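# Setting Up a Controller Profile for a Shared Game Library 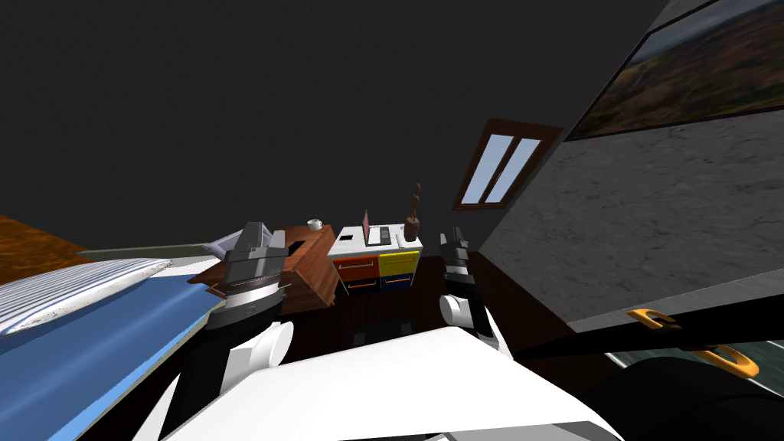
Shuzhen Yuan

A controller profile stores the button layout, stick settings and vibration level that a player prefers. When several players share one library, as in a school club or a public game room, separate profiles keep one person's changes from affecting everyone else. This page explains how to create, test and save a profile in the Wistel launcher. The same steps apply to platform games, racing games and most action titles.

## Before You Begin

You will need the following:

- A controller that the launcher recognizes, connected by cable
- A Wistel player account with permission to save settings
- One game you know well, for testing

Use a cable for the first setup even if you plan to play wirelessly later. Wireless controllers can go to sleep during calibration, and the launcher then discards the values it has collected.

Close any other program that reads controller input. If two programs remap the same button, the results are hard to trace.

## Create the Profile

1. Open the launcher and sign in with the player account.
2. Select **Settings**, then **Controllers**.
3. Choose the connected controller from the list.
4. Select **New Profile** and enter a name.
5. Select **Start from Default**.

Profile names may contain up to 30 characters. Members of a shared library should put their own name first, followed by the type of game, as in "Tianyou platform" or "Róisín racing." The list is sorted alphabetically, and this order keeps each player's entries together.

Do not choose **Start from Current** on a shared machine. That option copies whatever the last player left in place, including any dead zone changes, which do not appear on the summary screen.

## Calibrate the Sticks

Select **Calibrate** and leave both sticks untouched until the bar fills. Then rotate each stick slowly along its outer edge, 3 full turns in each direction. The launcher draws the path as you go. A healthy stick produces a shape close to a circle, while a worn one may show a flat side or a gap.

The dead zone is the area near the center where movement is ignored. The default value is 6. Lower values make the stick more responsive, but a character may drift when the stick is at rest. Raise the value one step at a time until the drift stops, and test after each change.

The outer limit should normally stay at 100. Reduce it only if the character never reaches full running speed with the stick pushed all the way.

## Assign the Buttons

Open the **Buttons** tab. Each action is listed on the left with its current button on the right. Select an action, press the new button, and wait for the entry to update before moving on.

For platform games, we suggest placing jump and run on neighboring buttons so that the thumb can hold one and tap the other. Camera controls are best left on the right stick. Older games that turn the camera in fixed steps can be assigned to the shoulder buttons instead.

If a button is already in use, the launcher displays a warning and offers to swap the two actions. Accept the swap. Choosing **Keep Both** lets a single press trigger two actions, and some games will respond by pausing in the middle of a jump.

## Test the Profile

Save the profile and start a game you know well. Our own tests use the first level of *Gandis*, where the early jumps are forgiving and the camera can be turned freely. Play for several minutes and check these points:

- The character stands still when the sticks are released
- Walking and running are easy to tell apart
- The jump button responds on every press
- Vibration is noticeable without being tiring

Some games apply their own remapping on top of the launcher. If the buttons appear to be reversed, open the game's options and restore its default controls. Then return to the launcher — the profile should now behave as expected.

## Save and Lock

Return to **Controllers**, select the profile and choose **Lock**. A locked profile can be loaded by any player but changed only by its owner. To copy a profile to another machine, choose **Export** and save the file to the shared folder.

Locked profiles remain in place when the launcher is updated. Unlocked profiles may return to default values, so export a copy first.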